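공용 사물함 쓰는 법: 옷과 천 가방 넣기
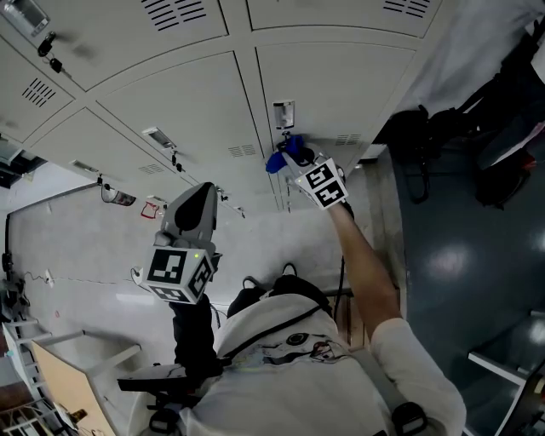 생활정보지 Kimonum 통권 24호 | 6쪽
글 이마니 비게이

체육관이나 작업실의 철제 사물함은 문 폭이 좁고 안이 깊다. 천으로 된 물건을 뭉쳐서 밀어 넣으면 끈이 문틈에 끼고, 나중에 꺼낼 때 다른 물건까지 딸려 나온다. 아래 순서는 통풍구가 있는 회색 금속 사물함을 기준으로 적었다.

준비물
마른 천, 얇은 비닐봉지 한 장, S자 고리 하나

1. 칸을 정한다. 자주 여닫을 칸이면 손잡이가 가슴 높이에 오는 쪽이 편하다. 열쇠가 꽂혀 있는 칸은 관리실에 먼저 물어본다.

2. 문을 끝까지 열고 바닥과 안쪽 벽을 마른 천으로 닦는다. 통풍 구멍에 낀 먼지는 천 모서리를 접어 가로로 훑는다. 문 안쪽 면도 잊지 말 것.

3. 무거운 것부터 바닥에 놓는다. 신발은 비닐봉지에 담고 뒤꿈치가 문 쪽을 보게 둔다.

4. 구겨진 옷은 한 번 털어서 세로로 반, 다시 반을 접는다. 얇은 바람막이는 소매를 안으로 넣고 아래에서부터 만다. 통풍구 앞은 손가락 두 마디쯤 비워 둔다.

5. 끈 달린 천 가방은 끈을 먼저 가방 안에 넣는다. 걸어 둘 때는 S자 고리를 안쪽 봉에 걸고 끈을 짧게 한 번 감는다. 길게 늘어진 끈은 걸쇠 부분에 물리기 쉽다.

6. 문을 닫기 전에 손잡이 둘레를 손으로 한 번 쓸어 본다. 천이 걸리면 다시 안으로 밀어 넣는다. 걸쇠가 뻑뻑하면 힘으로 누르지 말고 문을 살짝 들어 올리면서 닫는다.

7. 열쇠를 돌려 잠근 뒤 손잡이를 당겨 본다. 열쇠 여러 개를 한 고리에 달아 쓰는 사람은 사물함 열쇠에 색실을 묶어 두면 찾기 쉽다.

젖은 옷
젖은 수건이나 운동복은 사물함에 두지 않는다. 어쩔 수 없으면 펼쳐서 고리에 걸고 그날 안에 가져간다. 냄새가 밴 칸은 비운 다음 문을 연 채 하룻밤 둔다.

안쪽 봉이 없는 사물함에는 자석 고리를 쓴다. 도장 면이 긁힐 수 있으니 떼어 낼 때는 옆으로 밀지 말고 앞으로 당긴다.

다음 호: 우테 알버스의 신발장 정리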